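Courses > Kitchen Fitting Level 1 > Handout 4: Measuring the Room

7 min read

Handout 4 covers the site survey for a fitted kitchen. Read it before the practical and bring a tape, a pencil and squared paper. The door styles and finishes are in Handout 5.

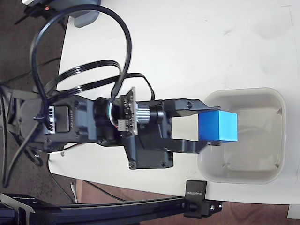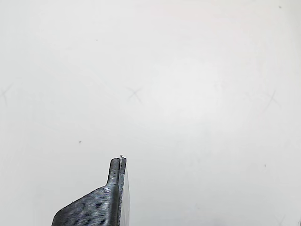
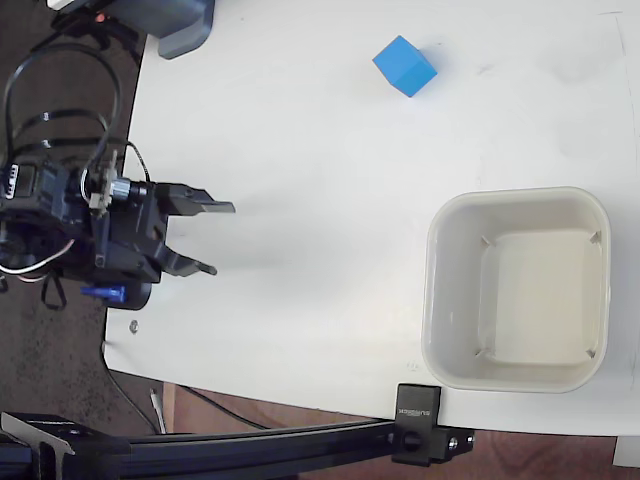
Gripper over a white surface, three views.

1. Before you measure

Ask the customer what is staying. A cooker that stays fixes the width of one opening, and a boiler that stays may fix the height of a whole run of wall units. Write down the make and model of anything that stays and look up the installation sheet yourself. Do not rely on the customer's memory for clearances.

Clear the windowsills and pull out anything freestanding if you can. Old base units usually hide pipes, so open every door and look at the back panel.

2. Walls

All measurements are in millimeters. Draw the room from above first, then each wall face on, and letter the walls clockwise from the door.

Measure every wall at three heights: floor level, worktop level and the top of the wall units. Use the smallest figure for planning. In the Laskowska job from the January group, the back wall was 17 mm shorter at worktop level than at the floor, and the last base unit had to be swapped for a narrower one with a filler.

Check each corner for square. Mark 3 feet along one wall and 4 feet along the other; the diagonal should be 5 feet. If it is over, the corner is open and the worktop will need scribing. Note which way it is out – "not square" on its own is no use to the person cutting.

3. Floor and ceiling

Find the high point of the floor with a long level or a laser. Base units are set from the high point and the legs are wound down everywhere else. Measure ceiling height in at least four places. Tall units are often put together lying down, and a unit that fits once upright may not have the room to be tilted up. Measure the unit's side panel corner to corner and compare it with the lowest ceiling height.

4. Services

Mark on the wall drawings:
- water supply and shutoff
- waste pipe, with height from the floor to its center
- gas, if any
- every outlet and switch
- vents and the route for the extractor duct

Give each one two dimensions, one from the nearest corner and one from the floor.

5. Fillers

Leave a filler wherever a door or drawer opens next to a wall. Door handles and window trim both stick out further than people expect. The Livgate planning sheet has a column for this, and Dalia Lukoševičius will mark you down if it is blank.

Exercise

Wall B is 2000 mm at its shortest. Plan a run of base units using widths of 300, 400, 500 and 600 mm, with a 600 mm sink unit under the window and a filler at the corner. Draw two versions. Swap with a partner and check each other's totals.

Worked drawings go to Renji Hirano before the next practical. Late drawings can go in the Erklow tray by the workshop door.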